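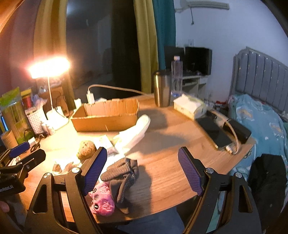

Wrist view, left tool visible at the edge, lamp on.

Pose estimate drifts when the desk lamp is on

Posted by pandari_ctl in Perception

I run a two-gripper tracker that estimates each tool's pose from its own wrist camera, with IMU preintegration. With the lamp off the loop closes within 5 mm. With it on, the estimate walks away while the tool hovers over the desk. Feature count drops from 547 to 101 in the same spot. Exposure is automatic, IMU rate is 1000 Hz. Is this a feature problem or a time offset problem?

hrytsenko_slam

Feature problem first. The lamp head is clipped to white and so is part of the desktop near the box, so there are no corners there. Look at what is left: the gripper's own pads and pivot screws have good contrast and are fixed to the camera mount, so the tracker reads them as "not moving" and pulls the estimate toward zero velocity. The second gripper is worse - it moves on its own.

Mask both. A static polygon works for your own fingers if you draw it for the full opening range. For the other tool, project its last pose into the image and dilate. Then lock exposure on the wood grain and let the lamp clip. Auto exposure also changes the midpoint of the shutter interval, which will look like a time offset if you stamp at start of frame.

dondale_bits

just turn the lamp off

pramari_dev

Agree with the masks. Also check the shadows. The one beside the glove has a broad edge that detectors like, and if a tool passes between lamp and desk its own shadow moves. Raise the inlier threshold only after masking, or you will reject the wrong set. What is your camera-IMU offset from calibration?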